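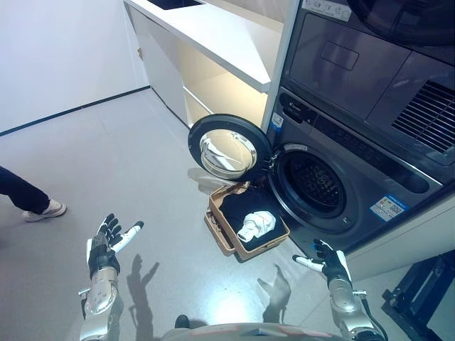
Kamran Abbasi

3 min read

Week 2: Cooking dried beans

Okay, beans! These notes go with the cooking part of class, so keep them near the stove and get them as messy as you like.

We're using 400 grams of dried white beans per pair. Spread them on a tray first and pick out any little stones or shriveled ones (I cracked a filling on a stone in June, so I'm a bit of a nag about it). Rinse, cover with plenty of cold water, add a spoonful of salt and leave them overnight. Yes, salt in the soak! I grew up hearing that it makes beans tough, and I've been salting them for years and the skins come out softer.

Next day, drain, put them in your heaviest pot with fresh water, half an onion and a bay leaf, and bring it all to a full boil for ten minutes. Then turn it way down, lid tilted. Start tasting at 40 minutes. Taste five beans, not one, they never cook evenly. Old beans can take twice as long, and that's fine, just keep them covered with water.

Tomatoes, lemon or vinegar go in at the end, once the beans are soft. Acid slows everything down.

Save the cooking liquid!! Sebastian Nedelcu pours his down the sink every time and then asks me why his soup is thin.

For next week: cook one batch at home and bring a cupful, in its broth, for the soup.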